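Sakholm picks a flag, after a fashion

The town of Sakholm has a flag again, 41 years after the last one was taken down for cleaning and not put back up.

The council voted on 10 October 2019 to adopt a design by Elsa Kuusisto, a retired sign painter, whose entry shows a white heron on a field of dark green with a wavy blue band along the bottom. The band stands for the Soketti River. The green stands for the pine woods, or for the woods that were here before the Koskela sawmill, depending on which page of the entry form you read.

The old flag had a heron too, but it faced away from the staff, which flag people consider a bird in retreat. Kuusisto's heron faces the staff and has one foot raised. Councilors spent most of an hour on the foot. One faction felt that a heron standing on one leg suggested a town at rest. The other said that was what herons do, and carried the point.

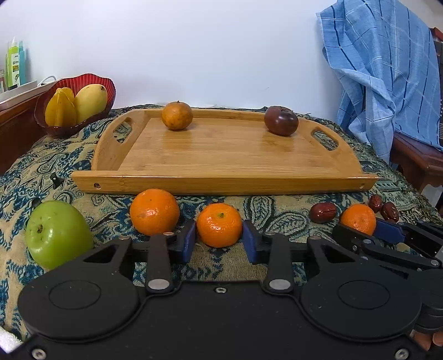

A mandarin between the blue fingertip pads of a black hand-held gripper.

The town seal was a harder matter. It dates from the merger with Weslow and has carried both towns' symbols ever since: the heron on the left and, on the right, an object that the merger papers call "the emblem of Weslow" and do not describe further. Residents of the Weslow side say it is a beehive. The engraver seems to have been thinking of a haystack. The council agreed to keep it exactly as it is and to stop asking.

The motto went through with less trouble. "Steady by the Water" stays, although the river has flooded Main Street 4 times since the words were chosen. A proposal to put it into Latin failed when two speakers offered different translations and neither would sit down.

Kuusisto, who receives a prize of $500 and the first flag off the sewing table, said she was pleased and that the green in the printed agenda was wrong. "It's meant to be darker," she said. "That one looks like a pool table."

The new flag goes up outside the town hall in March. Rules for its use will follow, including what to do with it in the rain - the question that finished off the last one. Households may fly their own, provided the heron is the right way up and facing the pole.

Recent items
Soketti footbridge to close for painting
Weslow library extends evening hours
Koskela mill whistle: your letters
Town hall clock now correct, council told
Leaf pickup routes for the east side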